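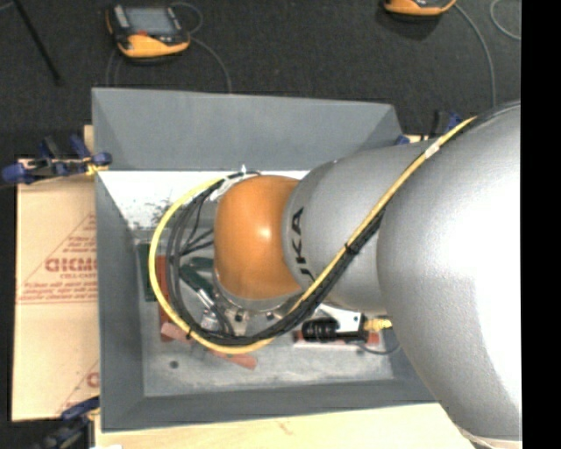

Bin Picking at the Dredudport Open Day: A Review

I have been to a fair number of automation open days, and most of them give you a robot moving identical cubes from one tray to another. Dredudport did something much more fun in October. They clamped a metal bin to a wooden table, dropped in a proper jumble of parts and let the arm get on with it while we stood and watched.

The demo cell

The arm is a big silver thing with an orange joint housing, and it reaches right down into the bin. The software behind it is Tratau, from a small firm called Drokis. Sihan Jia ran the session and took questions the whole way through, including a few rude ones from me about cycle time!

What I liked

The mix of parts. There was a black ribbed cylinder, a yellow ridged fitting, a long reddish-brown bar, a white plate with holes in it, small whitish bits, all sharing one scuffed metal floor. Shiny metal is in there too, and anyone who has tried to get a vision system to behave around shiny metal will know why I moved closer.

I timed one run at 28 parts with 3 missed grabs, and each miss was picked up on the next try. Sihan let us choose the order for one round (we were mean about it) and Tratau took the new list in less than a minute. The screens are plain and readable. I could follow what it was planning without anyone talking me through it.

What I'd like to see improved

Cable routing. The yellow and black cables swing around the wrist in a wide loop, zip-tied together, and that loop hangs over a lot of the bin. I'd want it tucked in tighter for deep bins. Sihan said the Makokha dress kit fits this arm and would be my first purchase.

The session was 60 minutes and could easily have been twice that. We only got 4 runs in between questions.

Verdict

Go if they hold another one. Groups are small, you can stand close to the fence, and you're allowed to be nosy. I've already asked Drokis for a trial of Tratau on our own box of odd brackets, and I'll post the numbers when I have them.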